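The Long Way to a Short Commute

The bus from Riltthorpe to Trinham leaves from outside the old post office and takes the county road for most of the way. On a good morning the trip is over in less than an hour. For eleven years there was no bus at all, and people who worked in Trinham and didn't drive either moved there or found someone to ride with.

The first line closed when the company that ran it lost its school contract. The school runs had been paying for the regular service, and when they went, the early bus went with them. Riltthorpe had 2000 residents then and has fewer now. The town paper ran a half page on the closing and a smaller piece a month later about the shelter, which had been sold to a farmer who wanted it for his calves.

What came next was a patchwork. A dental office in Trinham paid two of its workers extra to drive the others in. The Methodist church ran a van on clinic days. A retired couple on Mill Street took riders for gas money until their insurer wrote to them. None of it was listed anywhere. You had to know who to call, and if you were new in town you didn't.

Bangera, the next town along, had a different problem. It kept its bus, but the stop was on the far side of the highway, and the crosswalk had no light. Parents drove their teenagers to a stop that was a ten-minute walk from home. I spent a morning there in March and saw four cars pull up, let someone out and turn around in the gas station lot.

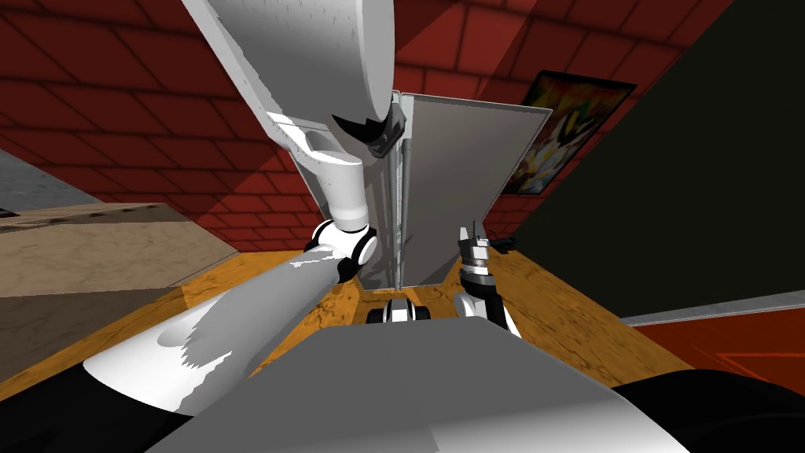

Widad Atallah

The change started with a parking lot. In Trinham, the land behind the business park had filled up with cars, and the park's owners were told that a new lot would have to include drainage for the creek. The price came back higher than anyone wanted to pay. Someone in the planning office asked what it would cost to bring people in another way, and the answer was low enough to get a second meeting.

Surveys went out to 1000 households in three towns. The questions were simple ones: where do you work, what time do you start, how do you get home. The replies showed that start times mattered more than distance. People would put up with a long ride. They wouldn't put up with getting to work forty minutes early, and they were afraid of missing the last bus and having no way back.

So the timetable was built backward from the shift changes. The first bus reaches the business park ten minutes before the early shift. The last one leaves half an hour after the late shift ends, and the driver is allowed to wait five minutes at the park gate. That small allowance took longer to settle than the route did. The operator didn't want it in writing. The riders who had come to the meetings said they wouldn't buy a monthly pass without it.

Flernen was added near the end. It is a small place, mostly a crossroads with a feed store and a row of brick houses, and the bus has to leave the county road to reach it. The detour adds six minutes. Riders from Riltthorpe complained when the draft map was posted, and a few still do. Flernen sends 20 riders on a normal workday, which is more than the planners expected.

I rode the full route both ways for this article, twice in the morning and once at night. In the morning hardly anyone talks. People get on with coffee and wet umbrellas and sit in the same seats they sat in yesterday. A man in a road crew vest slept from the feed store to the edge of Trinham and woke up one stop before his own. At night it's louder. A woman who works in a bakery kitchen told me she had turned down the job two years earlier, when she would have had to buy a second car to take it. She and her husband had worked out the payments at the kitchen table and decided to wait.

The fare is flat, whatever the distance. A monthly pass costs less than most riders used to spend on gas, though that depends on the car and on who was sharing it. Passes are sold at the libraries in Riltthorpe and Trinham and at the feed store in Flernen, where they are kept in the register drawer under the twenties. Bangera has no sales point. Riders there buy theirs in Trinham or pay the driver in cash.

Some things don't work yet. The weekend service is one bus in each direction, timed for shoppers and no use to anyone with a shift. The shelter at Riltthorpe has a bench but no light — the old one had both. In the snow last winter the bus skipped Flernen on several mornings, and the notice was posted online after the bus had already gone by. The operator has since started sending text messages, and riders say those mostly arrive on time.

Money is the larger question. The business park pays part of the cost under an agreement that comes up for renewal next year. The county pays the rest out of a fund meant for trial projects, and a trial is supposed to end. Monthly passes in use have passed 600, a figure that will be in the operator's report to the county. Two of the towns have said they would chip in. Bangera says it wants its crosswalk light first.

The light is on the highway department's list. When I asked where on the list, I was told the order would be set after the winter repairs. The teenagers are still being driven to the stop, and the gas station has put up a sign asking people not to turn around by the pumps.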